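Speaker notes: Teardown Cell Fault Review
Leltgate Recovery Works, Wednesday session, 2 p.m.

Opening. Thank the Fonseca site for hosting. State that the talk covers one fault on the Trellum cell, what the logs show, and which rules have changed. Questions are held to the end.

Background. The cell takes used desktop computers and recovers processors and memory. Covers, heatsinks and memory modules come off at the manual bench. The arm works inside the open case, where the room between the socket and the chassis rail is tight.

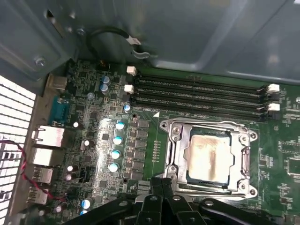

The fault. On unit 3797 the arm went into a protective stop during the approach to the socket. The controller posted code 2070, force limit exceeded on the downward axis. The operator cleared the code and restarted the job. The same stop occurred again. The restart was permitted under the procedure in force at that time, and the review found that it should not have been.

Pause here. Ask how many sites still allow a restart after a force stop.

Cause. The height offset stored for the Jorach fingers had been replaced by the offset for an older set during a software update in January. The arm believed the fingertips were higher than they were. The force limit worked as designed. No person was injured. The board was scrapped.
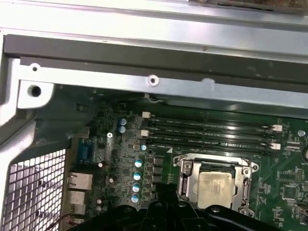 Prepared by the Office of Equipment Safety, Leltgate

Contributing factors. The update checklist did not require a touch-off test before release to production. The operator screen showed the code number without its meaning. Loose case wiring was also considered and ruled out.

Changes in effect. After any force stop, the cell remains locked until a supervisor has inspected the fingers and the workpiece. A touch-off test against the reference block is required after every update. Code 2070 now appears with a full text message.

Still open. Sites with 3 or more cells have asked for a shared offset file. The request is under review and no date should be promised from the podium.

Refer the audience to the handout for the revised restart procedure.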